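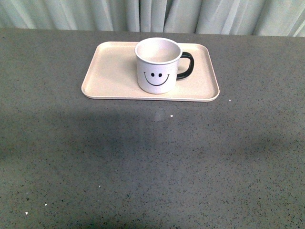
Smiley mug on a cream tray, speckled grey counter.

Trays on the kitchen bench: questions we keep getting
Updated 2021-02-26

Do I need a tray for one mug?
Probably not. A mug stands up perfectly well on a bare bench. Tray sellers like to talk about "zoning" your kitchen, and we've yet to meet anyone whose tea improved after being zoned. If you carry drinks to another room, or you're sick of rings near the kettle, fair enough.

Will it protect my benchtop?
From drips, yes. From a hot saucepan, don't count on it. Plenty of trays are sold with the word "protective" on the label and no heat rating anywhere. Ask for the figure in writing. The Garketti leaflet says 60 degrees, and a fresh cup of tea is hotter than that.

Is a raised rim worth having?
A low one will hold a small spill. It won't hold a whole mug of coffee, whatever the box says. It does give your fingers something to grip.

Pale or dark?
Pale trays show tea stains and dark ones show dust and dried water marks. Pick the one you'd sooner wipe. On a speckled counter, crumbs disappear until you lean on them, so a plain pale tray at least tells you when it's dirty.

Are printed mugs dishwasher safe?
Some are. Horgan claims 540 washes for its printed range, and we'd like to know who stood there and counted. Ours from the Vungate shop started fading by November. Top rack, cooler cycle, and don't scrub the print with the rough side of the sponge.

Does a different coloured handle mean it's a separate piece?
Not always. Run a fingernail around the join. If you feel a gap or any movement, take it back.

What about the Drovine non-slip tray?
We bought 2. Neither slipped on a dry bench, but then neither did the old one. With water underneath, both slid.

How much should I spend?
Less than you're being asked to. We've seen plain trays at $100, and the only difference we could find was the ribbon.

Where do I keep it when it's not in use?
On its side next to the chopping boards. If it never leaves the bench, wipe under it now and then. You won't like what you find.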